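Against the Printed Brick

A neighbor of mine spent $1,140 last November making her kitchen look like a different kitchen. She kept the cabinets, the sink and the bad light over the stove. What she bought was surface: peel-and-stick brick for the walls and a printed film for the counter, all of it from a company called Sernier, whose catalog promises "the warmth of the real thing." I have now read all 136 pages of that catalog and I still don't know which real thing they mean.

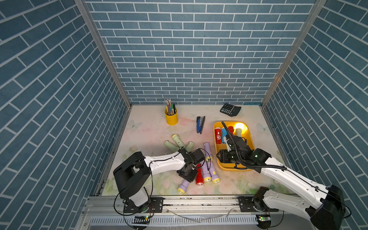
My complaint with imitation finishes is mostly a complaint about what they ask us to stop noticing. Brick holds up a building. It chips, it soaks up soot, and somebody had to lay it. Printed brick asks for the credit without the work, and it usually gives itself away in the color. Slate blue with clean white mortar lines is a fine thing to look at, but I have never walked past a building made of it. The same goes for pale roses and butterflies on a work surface. Put a few tools down and the garden is gone.

Hryhorii Bilyk, who hung wallpaper for a living before he started teaching it, told me I was being a snob. Plaster was painted to look like marble for centuries, he said, and people travel to see it. Fair enough. But a painter who fakes marble has to study marble. I doubt that whoever drew up Sernier's brick spent much time with a wall.
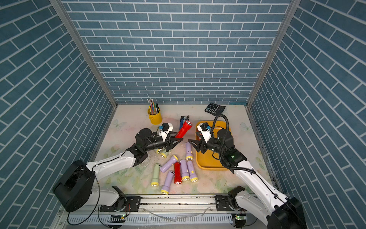

Blue brick walls, a floral tabletop and a red flashlight.

Then there is the money argument, which I used to accept. Renters can't knock down walls, and a roll of film costs less than a mason. True, but my neighbor's first counter film lifted at the corners and she paid for it twice. Nighat Paracha, who manages rental apartments, says she budgets for scraping the stuff off when tenants leave. Cheap for whom?

I would rather see a plain painted wall. Two coats, any color you like, and when you get tired of it you paint it again. My neighbor says this is exactly what a person with good light over the stove would say.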